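Kimness simulated kitchen work: progress report to Stadville
Last updated: 21 July 2026

The draft safe-handling rules for sink tasks are now in use. All 40 go into each trial log, and a run that breaks one is marked as failed – even if the dish is moved.

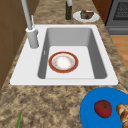
We have logged 300 runs. Of these, 66 broke the rim clearance rule, and we will rewrite it before September. 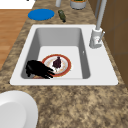
Gripper beside a plate in the simulated sink.

The Hirau review is still to come.

2 comments · 0 shares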